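Jiravlow Fabric Comb and Shaver Set - Review

Home > Laundry and Clothes Care > Reviews

Price paid: £50
In use: 7 months
Would buy again: yes, with reservations

I wear a lot of knitwear from October until well into spring, and most of it is dark. Dark jumpers show every bobble and every bit of fluff, and the cheap shaver I had before left small bald patches on the elbows of anything fine. After the second ruined cardigan I decided to spend a bit more. The Jiravlow set was the dearest of the three I looked at. The other two were the Bredis Mini, which is a plain battery shaver, and a wooden comb from Gerkska that has no moving parts at all.

What you get

The set comes in a drawstring bag. Inside are the shaver, a metal comb with a curved handle, a spare blade, a small cleaning brush and a charging lead. There is no plug. The instructions are one folded sheet and the English is fine, although the section on guard heights took me two readings.

The shaver has 3 guard heights. The lowest is for smooth, flat fabrics such as coat wool. The middle one is for ordinary jumpers and is where mine has stayed most of the time. The highest is for chunky or loose knits, and it takes off so little that I now use the comb for those.

Using it

The main thing is to have the garment flat and slightly taut. I started out doing it on my knee and that was a mistake, as the knit folds under the guard and catches. An ironing board works but is too narrow for a whole jumper, so you keep shifting it along. I do mine on the bed now. The mattress gives a little, which seems to stop the guard pressing too hard, and you can lay the full front out in one go. 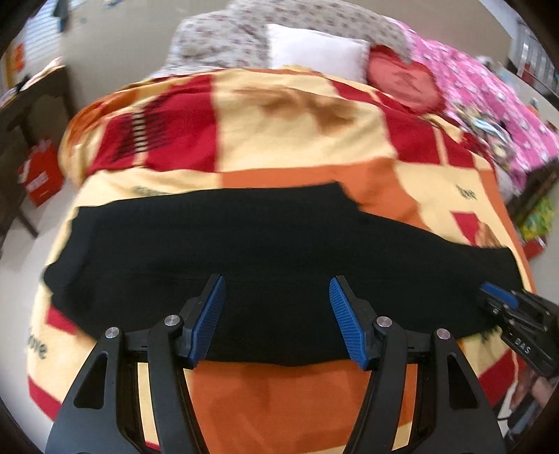

Black knit laid flat on the bed, on top of a printed blanket.

Work from the shoulder down and keep the pressure light. Small circles are better than long strokes. On a medium-weight jumper the front takes me the length of a radio programme, and the underarms and cuffs are slower because you have to pull the fabric tight with your other hand. If you hear the motor drop, lift off and empty the cup. It fills faster than you would expect with lambswool.

Acrylic and wool blends come up best. Pure cashmere I would do with the comb only. Cotton sweatshirts are not really improved by either tool, and I have stopped bothering with them.

Noise and battery

It is louder than the Bredis, a steady buzz that you would not want in the room while somebody was on the phone. The maker says 300 minutes from a full charge. I haven't timed it, but I have charged it only a few times since I bought it and it has never run out halfway through a job. There is a light that goes from green to orange when it is getting low. It would be better if it gave more warning, as orange seems to come on quite late.

Cleaning

The head twists off and the blade lifts out. You brush it, tap it over the bin and put it back. The brush supplied is too soft and has started to splay, so I use an old toothbrush. Fluff also gets into the ring around the base of the head, where neither brush reaches properly. A cocktail stick does it.

What I don't like

The cup is see-through but scratched quickly, and it is held on by one small tab that feels as if it will snap sooner or later. Spare cups are sold separately and were out of stock when I checked in December. The drawstring bag sheds lint of its own, a poor choice for this product.

Against the others

The Bredis Mini costs far less and is fine for socks and school jumpers. It has a single guard height, and on fine knits that is too low. The Gerkska comb is very gentle and I nearly bought it on its own, but it is slow going on badly bobbled areas. If you own only one or two good jumpers, I would get the comb and leave it at that.

I ordered mine from Espinoza, who sent it well packed and in good time. They also stock the spare blades, in packs of two.

Score: 7 out of 10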